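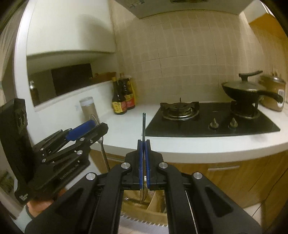

Clinlow Demonstration Kitchen
Pre-session checklist, hand-held gripper pairs
September round, comments added by the floor lead

To be filled in before each block of demonstrations. Initial every line. Ticking the whole page in one long stroke was tried in the spring and has been retired.

1. GRIPPERS

1.1 Pivot pins seated on both units, caps present. PASS
1.2 Blue finger pads fixed down, edges not lifting. PASS, with comment
Left unit, upper jaw: one corner is thinking about it. Re-glue tonight. Do not press it back with a thumb and call it repaired.
1.3 Jaws close evenly and meet at the center line. PASS
1.4 Small screws on the linkages checked with the driver. PASS
Checked with the driver means a driver was in your hand.
1.5 Mount module tight on the back of each unit. FAIL, then PASS
Left unit had a wobble you could feel at arm's length. Tightened and rechecked. Any episode recorded with a loose mount goes in the bin, however lovely the stirring was.

2. COOKTOP

2.1 Both knobs off before hands go near the burners. PASS
2.2 Gas valve under the counter closed for dry runs. PASS
2.3 Wok stable on its grate, lid on, handle pointing right. PASS
The handle should not stick out past the front of the counter. Sleeves find it. So do gripper arms, which are wider than you remember.
2.4 Unused burner left bare. PASS
It is not a spoon rest.

3. COUNTER AND FLOOR

3.1 Rice cooker pushed to the right-hand end. PASS
3.2 Sauce bottles back by the wall, caps closed. PASS
Soy sauce inside a linkage smells for 18 days. We have the figure because we have the linkage.
3.3 Long utensils lying fully on the counter or put away. FAIL
The one with the looped tip keeps ending up leaning off the front edge. Put it somewhere it can't be kicked.
3.4 Walking path clear. PASS, with comment
Cardboard box is allowed on the floor by the base cabinets for tasks that use it. Everyone in the room should be told it is there, including the person who put it there.

4. THE TASK

Task sheet 408, spoon handling, two hands.

4.1 Spoon held between the pads, bowl down, handle up. PASS
4.2 Grip holds through a slow wrist turn. PASS
Dark handles are slim and like to rotate. Squeeze a little earlier than feels polite.
4.3 Second gripper in view before the first one moves. PASS
4.4 Pace steady. NEEDS WORK
You are showing a robot how to do this. It will copy the hesitation, the second hesitation, and the small flourish at the end. Leave out the flourish.
4.5 Mistakes kept or discarded by the rule on the sheet. PASS
A fumble with a clean recovery stays in. A fumble followed by a speech does not.

5. RECORDING

5.1 Lens wiped, storage has room for the full block. PASS
5.2 Time sync between left and right units. PASS
Muto logger was slow to find the right unit. Restarting it worked. Kicking the table leg had not.
5.3 Session label matches the task sheet. PASS
Dellbridge has 3,000 episodes to sort on their side and has asked us, with great patience, to stop using "misc".

6. OPERATOR

6.1 Break after every 8 takes. FAIL
Skipped twice before lunch. Wrists do not get replaced under the Erraji service plan - I read it.
6.2 Long hair tied, lanyards off. PASS

Open items: pad corner (1.2), looped utensil (3.3), breaks (6.1). Next check at 7:30 a.m., before the kettle.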